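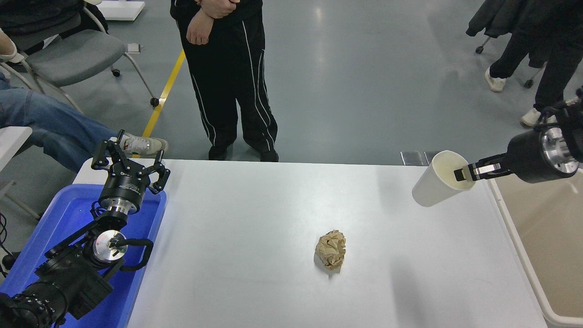 Clearing the table: a paper cup in the right-hand gripper, a ball of brown paper still to go.

Review: the Taltum two-arm tidying bench

I have wanted a machine to clear up after me since I was small enough to be told off for not doing it myself, so you can guess how I felt about getting a whole afternoon in November at the Flimar workshop in Fesham with the Taltum bench. The short version is that it can pick up your rubbish, it's slow, and I loved it. The longer version has some grumbles in it.

What you get is a pair of black arms that work across a table, and the software to run them. The right one has a plain gripper with two slim fingers. The left one has the fancy three-fingered hand, which is the bit everyone wants to look at. You put a bin or a tray at either side, tell it which things go where, and let it get on.

The job I care about is the dullest one in any house or workshop: the end-of-day sweep, when the table is covered in cups and packaging and somebody has to deal with it before tea. Eusebio Henao, who looks after the bench at Flimar, let me mess up the table however I liked. I gave it 64 things over the afternoon, mostly paper and card, and it put 58 of them where they belonged without help. The other 6 needed one of us to step in. That's a lot better than I expected, and better than my nephew.

Paper cups are its party piece. One finger goes inside the rim, the other presses from outside, and up it comes. I'd assumed it would crush them. It did squash one, quite badly, but the rest came through in good enough shape to use again. I tried the same grip at home with two chopsticks and dropped the cup on the cat's dinner.

Crumpled paper is harder and much more interesting to watch. No two balls are the same shape, they roll, and a loose corner can look like a good handle right up to the moment it unfolds. Brown packing paper gave it less bother than thin white stuff, I think because the creases hold. When it misses, it backs off, has another look and comes in from a different side — I found myself leaning forward in my chair and muttering encouragement.

Now the grumbles. It's slow. A good pick took 26 seconds from start to finish, and a fussy one a good deal longer. I can clear the same table with one forearm and a bin bag in less time than it takes to do a cup. If you're standing over it waiting, you'll go mad. If you've gone home, who cares? Vasylyna Maksymiv, who runs the packing side at Flimar, leaves it going at six in the evening and told me she's stopped thinking about it, which is about the highest praise I can imagine for a chore machine.

The three-fingered hand spent far too much of my visit waiting its turn. It's lovely at round things (a tape roll, an apple, a jar with the lid on) but the software hands nearly everything light to the right arm. Lourenço Paiva showed me a setting that splits the work more evenly, buried three menus down. It ought to be on the front page.

And it won't wipe. I asked, obviously! It'll hold a cloth and drag it along, and you get a nice clean stripe with crumbs either side. Liquids are off the list altogether, so anything with a mouthful of tea in it still has to go to the sink by hand. Cutlery was hit and miss. A flat teaspoon on a flat table beat it every time I tried.

Setting up is better than I'd feared. Moving a bin means teaching it the new spot, and that took me 195 seconds by my phone, on my first go, with Eusebio keeping his hands in his pockets. The older Nechyporuk bench I tried a while back wanted most of a morning for the same thing.

So, are machines ready for the chores? For a kitchen, no. It's big, it needs its own table, and the mess has to come to it. For a shop floor with a packing bench that fills up with the same sort of litter every day, I'd say yes, with somebody nearby for the odd spoon. I'm going back in the spring to try it on cardboard boxes.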